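Two weeks with two grippers

If you have walked past the PC bench since Monday and wondered why there is so much swearing followed by so much clapping, the answer is that we finally have both candidate grippers on the arm and running the same job. I've been looking forward to this since the spring, and it has been every bit as much fun as I hoped!

The job is taking a desktop computer to bits. We picked it because a PC asks for nearly everything a hand can do. A hard drive wants a firm, square grip and a straight pull. A memory module wants two thin fingers and a bit of patience. A processor is small, flat and easily spoiled, and there is hardly any room to get hold of its edges. Then there are the cables, which never lie where you left them and which get between the fingers and whatever you were reaching for. If a gripper can manage all of that in one sitting, we can trust it with most of what the recycling group wants to send us.

The two grippers are the Trokberg, a wide parallel-jaw unit with long travel and plenty of squeeze, and the Lorkano, which is slimmer, slower and has far better force control at the bottom of its range. On paper the Trokberg looked like the obvious winner. It opens wide enough to take a drive across its broad side, it closes quickly, and the mounting plate went on with our own screws (a small miracle in this lab). The Lorkano needed an adapter, which Wilmer Ticona drew up over lunch and had cut by the end of the afternoon.

Wilmer also rewrote the pick routine so that both grippers run from the same script. Only the finger offsets and the force limits change, so when one of them does better we can be fairly sure it is the gripper and not somebody's lucky choice of approach angle. He has been very strict about this. I was told off twice for nudging a waypoint.
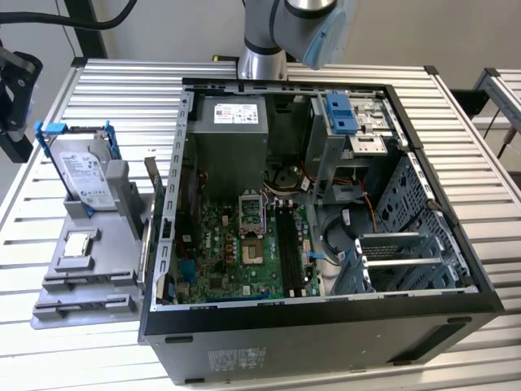

The PC bench, with the hard drive and processor in the parts tray.

We ran the drive first, with 90 attempts for each gripper, and the Trokberg was lovely to watch. It takes the carrier by its sides, settles, and draws the drive out with hardly a wobble. The Lorkano did the job too, but it had to grip nearer the end, and when the carrier was stiff you could hear the motor working for its living. For anything with a bit of weight and a decent flat face, I would reach for the Trokberg every time.

The processor turned the whole thing round. The socket sits down in the middle of the board with the square heatsink bracket over it, so the fingers have to go in through a small opening and come back out the same way. The Trokberg's standard fingers are simply too fat for it. We ground down a spare pair and got it working, and I was very pleased with us until we saw how often it pinched one corner and lifted the chip at a tilt. The Lorkano slides in, feels the edge, backs off a touch and closes again. It is slow (32 seconds from hover to tray in our best version) but it is a beautiful bit of motion, and I have made at least one visitor stand through it several times.

The tray deserves a word too. It is grey plastic with molded ridges and raised compartments, and both grippers got on well with it once we stopped trying to lower parts straight down. Coming in slightly off centre and letting the ridge guide the last bit works much better, and it has let us loosen the placing tolerance, which saves time on every cycle.

Cables are still the hard part. The Trokberg tends to scoop them up by accident, and the Lorkano, which can pick one out on its own, sometimes lets go halfway. Tian, our planning software, treats the whole wiring bundle as a solid block for now. That keeps the arm safe but closes off some perfectly good routes to the board. Wilmer has a version that updates the block after every move, and I have seen it find its way in from the drive side, so I am hopeful.

We have also been trying the Kenwood controller in place of the old one. The main difference for us is that force readings arrive at a steady rate, where before they came in clumps. The Lorkano gains a lot from this. The Trokberg hardly notices, as most of its moves are a straight close to a set limit.

So far we have logged 273 picks across the two grippers. The full table is in the shared folder under the bench name, with a note beside every failed pick saying what we think went wrong. Please do read the notes and argue with them. Several of our best changes came from people leaning over the rail and asking why we were doing it like that.

Next up is memory, which I expect to suit the Lorkano, although Wilmer has bet me a cake that a thinner set of Trokberg fingers will match it. After that we want to try a quick-change plate so that the arm can swap between the two during a single run. If you have used one and have opinions about repeatability, come and find either of us. The bench is running most afternoons until the end of September, and we are also after old desktop machines in any state, the more awkward inside the better.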